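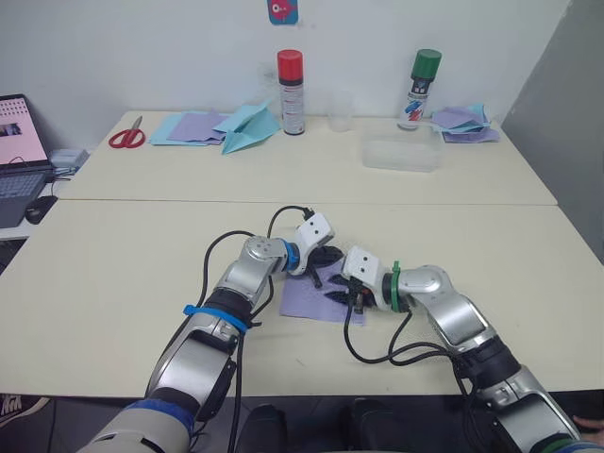
Hindness Community Center opens paper folding exhibit

2021-03-18

The Hindness Community Center has opened registration for its spring paper folding program, which this year is devoted to the paper airplane. The program is offered in partnership with the Lindgren Library and will conclude with a display of finished airplanes in the center's east hallway.

A total of 187 residents took part in the previous program, which covered boxes, envelopes and simple animals. The center has set aside 202 places for the current one. Sessions are open to residents aged 10 and older, and no experience is needed.

"A paper airplane is a good first project," said Morena Galli, program coordinator. "It takes one sheet, and a person who has never folded anything can learn why a crease should be straight and where the weight of the paper should sit."

Participants will begin with a pointed model folded from a single rectangular sheet. The sheet is creased down the middle, the upper corners are brought in to form the nose, and the body is folded closed before the wings are turned down. A second model, with broader wings and a narrow body, will be taught once the first has been completed. Light blue and lavender paper will be used for both.

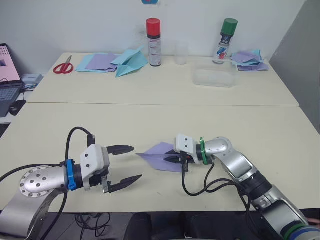

Do participants need to bring their own paper?

Paper is supplied by the center at no charge. Those who wish to use their own may do so, provided that the sheets are rectangular and have not been folded before.

Instruction will be led by Houda Erraji, who has taught paper crafts at the Lindgren Library for several years. Ms. Erraji has asked participants to work slowly at the first crease. "If the middle fold is off, the wings will not match," she said. "I would like people to line up the edges, hold them there, and only then press down."

Scissors will be kept on the supply table for trimming sheets to size. They are not used in the folding itself, and neither model requires glue or tape. Participants are asked to return unused sheets to the supply table at the end of each session.

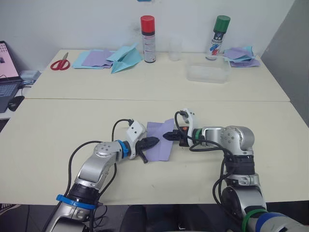 Display and registration

Each participant may submit up to 2 finished airplanes for the hallway display. Entries should carry the maker's name in pencil on the underside of one wing. Demetrius Pruitt, who manages the center's exhibit space, will accept entries at the front desk through the end of March.

Airplanes with decorated wings are welcome, but color should be added only after folding is finished and must be completely dry on delivery. Entries that arrive with bent noses will be returned to their makers for refolding. 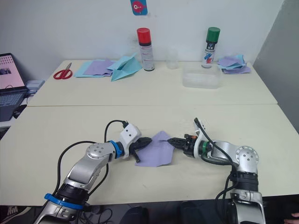 Mr. Pruitt said that entries will be hung by model, with the pointed airplanes nearest the entrance. Makers may collect their work when the display closes.

Registration forms are available at the center's front desk and at the Lindgren Library.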